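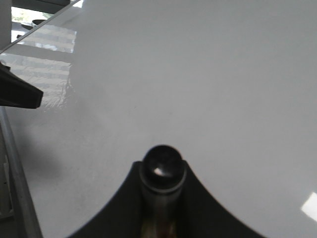 What does the new release of the Pusov control software change? It lets an arm slow down or stop a movement when its wrist camera gives too little detail to judge distance.

Grarent has issued version 4 of Pusov, the motion planning and control package developed at its Prudenley office. The release was made available to licence holders on 2025-10-18.

Earlier versions took a position estimate from the wrist camera and passed it directly to the planner. Plain, shiny worktops often gave poor estimates, as reflections of windows and lamps could be taken for fixed features. The new version attaches a confidence value to each estimate. When the value falls below a limit set by the user, the planner relies on joint readings and reduces the speed of approach.

"Operators asked for a system that says when it is unsure," said Abrehet Adugna, head of perception software at Grarent. "The limit can be set for each task, and the log records every occasion on which it was reached."

The change was tested over 2504 recorded approaches to glossy and matt surfaces. Of these, 981 were made under mixed daylight and artificial light – the condition that had drawn most reports from users. In 149 approaches the software stopped the arm and asked for a new viewpoint.

Liya Hadgu, who leads the planning group, said that work on the log viewer, known as Tsegaye, would continue. An update allowing camera and joint records to be replayed side by side is expected before the end of the year.

Existing configuration files remain valid. Users who have written their own camera drivers are advised to read the migration notes before installing the release.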